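Caring for a Wooden Tabletop: Everyday Cleaning, Rings and Scratches

Print this page | E-mail this page

A wooden table that gets used every day will pick up marks. Most of them can be removed or made less obvious with things already in the house. The tips below are for ordinary indoor tables with a clear finish, an oil finish or wax. Antiques and anything with French polish should go to someone who works on them for a living.

Find out what finish you have

Before you treat a mark, find out what is on the wood. Put one drop of water on a spot that doesn't show, such as the underside of the edge. Wait 5 minutes. If the drop is still sitting up in a bead, the table probably has varnish, lacquer or polyurethane. If the drop has soaked in and left a dark spot, the wood is oiled, worn or bare. The dark spot will fade as it dries.

Wax is easy to check for. Scrape lightly under the edge with a fingernail. If a soft smear comes up, the table has been waxed at some point.

Daily cleaning

Dust with a dry cotton cloth. For food and fingerprints, use a cloth wrung out in warm water with a drop of dish soap, then a second cloth with plain water, then a dry one. Wipe along the grain. Don't spray anything straight onto the table, and don't leave a damp cloth lying on it.

Skip all-purpose sprays with ammonia or bleach. Silicone polishes give a quick shine but make refinishing harder later on.
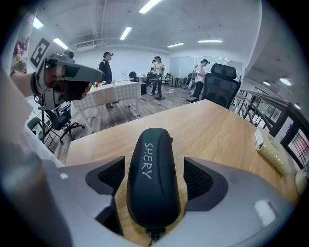

A light tabletop with the grain showing.

Pale wood shows coffee, ink and newsprint sooner than dark wood does. Blot spills right away and don't rub. On an oiled table, a light tea or coffee stain that won't wash off can often be lifted with a paste of baking soda and water. Leave the paste on for a few minutes, wipe it off, rinse with a damp cloth and dry. Try it underneath first. Baking soda can darken oak and other woods that contain a lot of tannin.

White rings

A white ring is moisture caught in the finish. Give it a day to clear up by itself. If it's still there, lay a dry cotton dish towel over it and press with an iron on low, no steam, for a few seconds at a time. Lift the towel and check after each pass. Stop as soon as the ring fades.

If the iron makes you nervous, rub a little petroleum jelly into the ring, leave it overnight and wipe it off in the morning. It is slower and doesn't work every time.

Black rings

A black ring has gone into the wood itself. Heat won't help. The finish has to come off and the stain has to be bleached with oxalic acid, using gloves, eye protection and plenty of fresh air. Timothée Besson, who refinishes tables at his shop in Botenstead, advises doing the whole top at once. A bleached patch in the middle will always show.

Scratches

Fine scratches in a clear finish can be hidden with paste wax. Rub it on thinly, let it haze and buff. For a scratch that shows lighter than the wood around it, use a touch-up marker one shade paler than you think you need. You can go over it again, but you can't easily take it back.

On an oiled table, sand the scratch by hand with 220 grit, going with the grain, and feather out past it. Wipe off the dust and re-oil. Allow 4 hours before you put anything on it, longer in a humid month like August.

Oily rags

Rags used with linseed or other drying oils can heat up and catch fire if they are left in a heap. Spread them flat outdoors until they are stiff, or put them in a metal can of water with a tight lid.

Comments

Joar Viklund: The iron worked on a ring I'd had for years. I used a pillowcase and it took three tries.

renter_in_rillemton: Does the water drop test work on veneer? Mine is thin at the corners and I don't want to lift it.

Timothée Besson: Yes, one drop is fine. Keep it away from the corners and wipe it up when the time is up.

M. Vlachou: I tried mayonnaise on a white ring, which my mother always used. Same result as the petroleum jelly but it smells.

Related tips

Getting candle wax off a tablecloth
How to stop a chair from wobbling
Choosing felt pads for table legs
Drawers that stick in summer
Removing old shelf paper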